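Dating Fast Days from Verse Texts: Project Report
Department of Religious Studies, Clondulow College

1. Aim

The project compared fasting rules in two printed collections of Hindu vow stories, the Radari and Mohmand editions. Each verse was entered as one record, 1,936 in total.
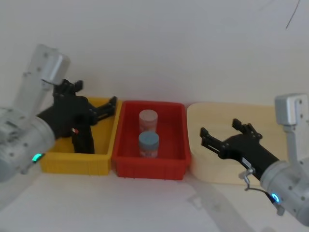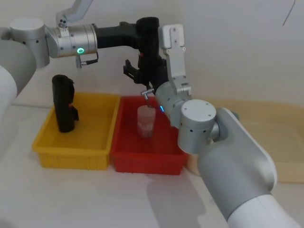

2. Method

Records were tagged by lunar month, deity and type of fast (full, fruit only, single meal). Tagging was done in Zuvolix. Verses with no stated lunar day were left undated.

3. Results

More than 550 records name a lunar day. The editions disagree on the hour for breaking the fast in three stories. In two of these, the Mohmand text omits the line on sunrise.

4. Limits

Spelling of month names was not made uniform before tagging. Regional calendars that start the month at full moon were handled by hand in June.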